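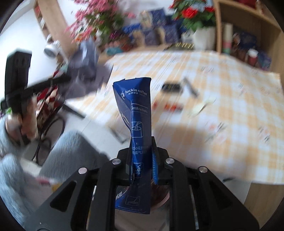
Why does sugar disappear when you stir it into water?

The sugar breaks into pieces so small that your eyes can't see them, and these pieces spread out between the pieces of water. The sugar is still in the glass. You can prove it with your tongue, because the water is sweet.

When a solid goes into a liquid in this way, we say that it dissolves. The sugar and the water together are called a solution. Lemonade is a solution. Sea water is a solution too, with salt in it and many other things.

What are the small pieces?

Everything you can touch is made of very tiny parts. The tiny parts of sugar and water are called molecules. One grain of sugar has more molecules than you could count in your whole life. In the grain they hold on to each other and stand in neat rows, and this is why sugar grains have flat sides and sharp corners. Look at them with a magnifying glass and you will see it.

Water molecules don't stand in rows. They move all the time, even when the glass looks quiet. When they meet a sugar grain they bump against it and pull on the molecules at the outside. One sugar molecule comes loose, then the next one, and the grain becomes smaller and smaller until it is gone.

Why is warm water faster?

In warm water the molecules move more quickly. They hit the grain harder and more often, so the sugar comes apart sooner. In water from the fridge it takes much longer, and sometimes you find sugar still lying on the bottom when you have finished your drink.

Stirring helps also. Without a spoon, the water close to the sugar becomes very sweet and crowded. The spoon carries this sweet water away and brings new water to the grains.

The size of the grains is important too. A sugar cube dissolves more slowly than the same sugar as powder, for the water can only reach the outside of the cube. This is the reason why cocoa and many other instant drinks are sold as a powder or as small grains.

Try it yourself

You need 3 glasses that are the same, 3 sugar cubes, a spoon and a clock. Ask an adult to help you with the warm water. It should be as warm as a bath, never boiling.

Fill the first glass with cold water and the other two with warm water. Use the same amount in each. Put one cube in every glass at the same moment. Leave the first and the second glass alone. Stir the third glass slowly.

Write down how long each cube needs. When we did this at the Grallberg children's laboratory, the cube in the stirred glass was gone after 28 seconds. The one in warm water without stirring needed 78 seconds, and the one in cold water needed 477 seconds – almost eight minutes! Your numbers will be different, because your cubes and your water are different. But the order should be the same.

Can water become full?

Yes, it can. If you add more and more sugar, there comes a moment when the new sugar stays on the bottom, even if you stir until your arm hurts. The water can't take any more. We call this a saturated solution. If you make the water warmer, it can take some more sugar again.

Does everything dissolve?

No. Sand doesn't dissolve in water. You can stir it and the water becomes cloudy, but after a while the sand sinks down again. Flour doesn't dissolve properly either. Cooking oil doesn't even mix with water, and it swims on top.

You can test things from the kitchen, for example salt, rice, pepper and baking soda. Ask first what you may use. Before each test, make a guess and write it down. A wrong guess is fine, scientists have them every day.

How do you get the sugar back?

Pour a little sugar water on a flat plate and put it in a warm place. After some days the water has gone into the air, but the sugar can't fly away with it. It stays on the plate as a sticky layer, sometimes with small crystals. With salt it works even better – the crystals look like tiny boxes.

In hot countries people get salt from the sea like this. They let sea water run into wide, shallow pools, and the sun does the rest of the work.

Words to remember

Dissolve: to break up in a liquid into pieces too small to see.
Solution: the liquid together with the thing that is dissolved in it.
Saturated: so full that nothing more of the same thing can dissolve.

Contact | © Grallberg Children's Laboratory | Last changed Dec 2, 2021 | Back to top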